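Clornevel Play and Learning Library
Progress report to the Larnodell Community Fund
2 March 2023

This report covers the period from October to the end of February. It deals with the sorting and packing stage of the grant, the refit of the Hokine Street room, and what is left to do before the sets go out on loan.

The grant paid for 50 early learning sets, each packed in its own basket and lent to families and playgroups for a month at a time. At the end of February, 26 sets were checked, labelled and ready to lend. We had planned to be further along. The first delivery of baskets came in too shallow for the larger puzzles and we sent part of it back. The replacements arrived in late January and packing has gone at a steady pace since then.

The colour sorting set is the simplest one we make up and the one playgroups ask for most. It uses plain wooden cubes in solid colours and a low basket that a small child can reach into. We lay the pieces out on a white cloth before packing, as marks and chips show up better against it.

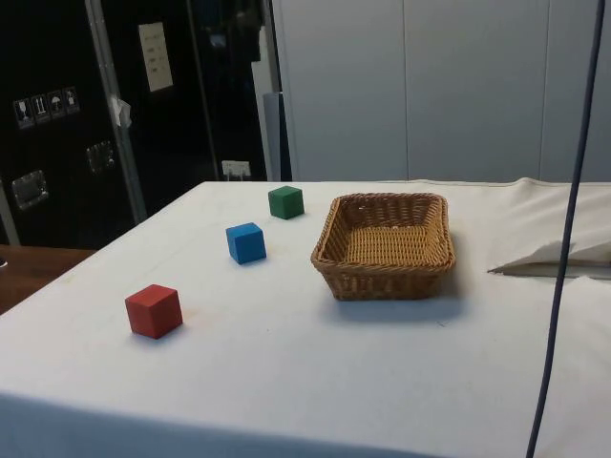 Program Coordinator, Clornevel Play and Learning Library

The red, blue and green cubes are the starter pieces. The activity card asks the child to name a colour, find the cube and put it in the basket. Older children can go on to lining the cubes up or following a two-step instruction. We tried a draft of the card with 8 families in November and reworded it afterwards, mainly to shorten it. The print is also larger now.

Baskets remain the main cost. The woven ones are dearer than plastic tubs, but they are lighter to carry and families told us they prefer them. Mudaliar Supplies has held its price for the remaining order, so we expect to stay within the equipment budget. Labels and card stock came in slightly under. The saving has gone to spare cubes, which we will need as pieces go missing.

The room itself is mostly finished. Shelving is up along one wall and the packing table has been moved closer to the door. The second set of lights is still to be fitted. The electrician has been booked twice and has put us off twice – we have asked for a firm date.

Still to do: 24 sets to pack, of which 16 have all their pieces and need only labels and cards. The other eight are waiting on puzzles. Borrowing records will be kept on paper for the first month and then moved to the catalogue. We will send borrowing numbers and the final equipment receipts with the next report.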